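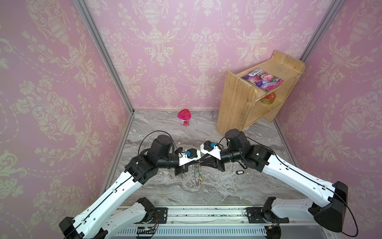 Stonness Two-Arm Booth Cell: Setup and Care

The Stonness is an enclosed bench cell with two arms on a shared rail. It ships assembled except for the wrist cameras and the finger sets.

Mounting

Set the booth on a level bench and bolt each base bracket to the rail before you plug anything in. Leave the ventilation slats clear. Run each wrist camera cable back along the arm with enough slack for a full turn of the wrist. A cable that pulls tight at the elbow will work its connector loose over time.

Fingers

Standard fingers are the Nullau tapered pair, supplied in sets of 2. They close to a narrow tip and suit thin parts such as split rings, flat keys and tags. 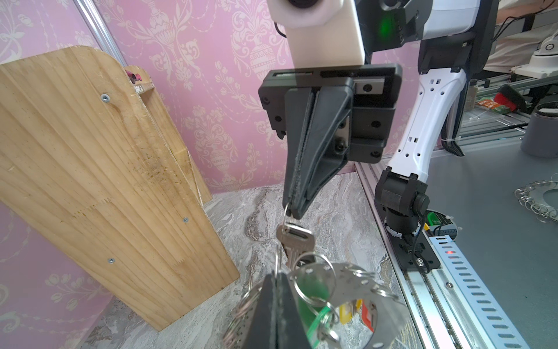 Check the tips every 400 cycles. Close the gripper on a strip of plain paper and pull. If the paper slides out, loosen the finger screws, bring the tips together by hand and tighten again. Replace both fingers at the same time, then run the zero routine from the Seditz control panel.

Cleaning

Power down first. Brush the rail from one end to the other, then vacuum the slats. Do not use compressed air, as it drives grit into the joints. Wipe the camera lenses with a dry lens cloth. Dropped rings and tags should be picked up before the next run.

Spare parts

Nullau finger pair, tapered
Wrist camera cable
Base bracket bolts, bag of 8
Rail brush, Sârbu type 29

Spare parts are sold separately. Have your cell's serial number ready when you order.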